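Teaching by hand at Dellside: gallery 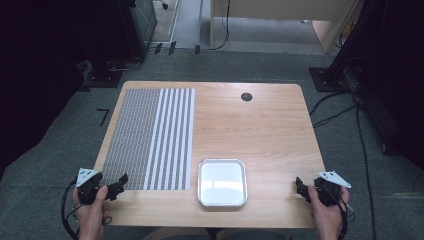
Most of our teaching at Dellside is done sitting down, with a pair of hand-held grippers and a desk. The person doing the task holds one gripper in each hand and works through it at an ordinary pace, and the recording is what the arms learn from later. The desk is kept plain. For the tray tasks it has the patterned mat on the left and a square foil tray just to the right of it, with bare wood beyond that. The white plates on top of the grippers should stay in view the whole time, so we ask people to keep their wrists fairly level and not to turn the grippers over. Both jaws start pointing inwards, towards the mat and the middle of the desk.

About this page

The gallery goes with the notes Mayu Ishida wrote in September for people joining the desk sessions. It has one picture so far. The notes under it are for anyone who has not yet held the grippers, and for visitors from Gravik who have asked how we set up.

How a session runs

A session is 88 takes. A full set for one task is 700 takes, so nobody does a set alone, and we prefer it shared between people with different habits. Left-handed people are welcome. Takes are saved one by one, and a spoiled take can be dropped straight away from the Firkura menu without losing the ones before it.

Begin each take with the grippers open and still. Wait for the tone, do the task once, then return to the starting position and hold until the second tone. If you drop something, leave it and end the take. We do keep some fumbles where the person recovers without stopping — these are useful to the arms — but please don't fumble on purpose.

Hands and cables

Let the cables hang down towards your lap. If one starts to pull on your wrist, stop between takes and free it. People tend to grip too hard for the first few minutes. A light squeeze closes the jaws fully, and squeezing harder only tires the thumb. Take a break after 2 sessions, longer if your forearms ache.

By hand or by remote

We also teach by remote control, using the pair of levers on the Sugawara bench. It is slower. The same tray task that gave us 175 good takes in a morning by hand took most of a day with the levers, and new people found it harder to judge depth. We still use it for anything heavy, and for checking that the arms can reach what a person can reach — shoulders are more forgiving than joints.

Questions about either method can go to Mayu. Booking sheets for the desk are by the door and are changed every month.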